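Stutavton travel to Tamitham on Sunday knowing that a win would put them level on points with the leaders and leave the title race open going into the last three games (2pm kick-off).

The reds have taken 13 points from the last 15 and have not conceded from open play in that run. The one defeat in the spell before it came against Sunday's opponents, who won 2-0 at our place in the autumn with two headers from corners. Set pieces have been the main part of training this week, with extra time given to the near-post zone where both of those goals were scored.

Team news is mostly good. The first-choice left-back is available again after a two-match ban and is expected to start. The captain came off with a tight hamstring late in last weekend's 3-1 win over Fonseca Athletic, but trained fully on Thursday and will travel. Our reserve goalkeeper has a broken finger and is out until the end of the season, so the under-18s keeper takes his place on the bench.

Last weekend's win was more comfortable than the score suggests. Stutavton were three up inside the first 40 minutes and hit the bar twice after the break before Fonseca pulled one back from the penalty spot. The gate was 226, our best of the season so far, helped by free entry for under-16s. The same offer will run for the two remaining home matches.

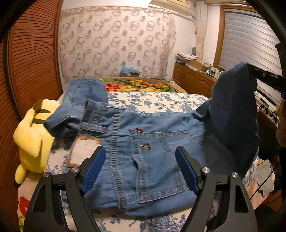

Tamitham have lost only once at home, and that was back in September. They play with two up front and get the ball forward early, and their pitch is a good deal narrower than ours. The forecast is dry, but the ground has been heavy for most of the winter and the lower end by the car park holds water. Studs will be needed.

They have also played a game fewer than us. If they win on Sunday they will be six points clear with that match in hand, and we would need other results to go our way. A draw keeps the gap at three. Third-placed Trorkico Rovers are at home to the bottom side and could move above us if we drop points, as their goal difference is better by four.

Travel

The supporters' coach leaves the clubhouse at 11.45am and will not wait, as the roadworks on the bypass are still in place and the diversion adds 20 minutes. There were nine seats left when this newsletter was put together. The fare is £12 for adults and £6 for under-16s, payable on the coach in cash or by card. Put your name on the sheet behind the bar if you want a place.

If you are driving, please note that the car park at Tamitham has room for 70 cars and is usually full an hour before kick-off. Parking on the lane outside is not allowed and the local council does send wardens round on match days. There is a pay and display next to the leisure centre, ten minutes' walk away, and it is free after noon on Sundays.

Admission is £8, concessions £5, and it is cash only at the turnstile. The tea bar opens at 12.30pm.

Reserves and juniors

The reserves drew 1-1 away at Trorkico in midweek, with the equaliser coming from a long-range free kick in the 88th minute. They stay fifth and have a free weekend before the cup quarter-final, which will be played under lights at our ground. The kick-off time has moved to 7.30pm at the request of the visitors.

The under-14s lost 4-2 but remain top of their section. The under-12s girls' match was called off because of a waterlogged pitch and has been rearranged for May. Parents will be sent the new date once the league has confirmed it.

Floodlight fund

The fund for the new floodlights now stands at £2,079 after the race night, which brought in just over £1,000 once the costs had been paid. Thank you to all who came and to those who gave raffle prizes. The first instalment is due at the end of the season and we still need to raise the same again to meet it. A bucket collection will be held at the next home match, and the quiz is back on the last Friday of the month, teams of up to six, £3 a head.

Season ticket renewal forms will go out with the next newsletter. Prices for adults will stay the same. Anyone who has moved house or changed their email address in the past year should let the club office know before then.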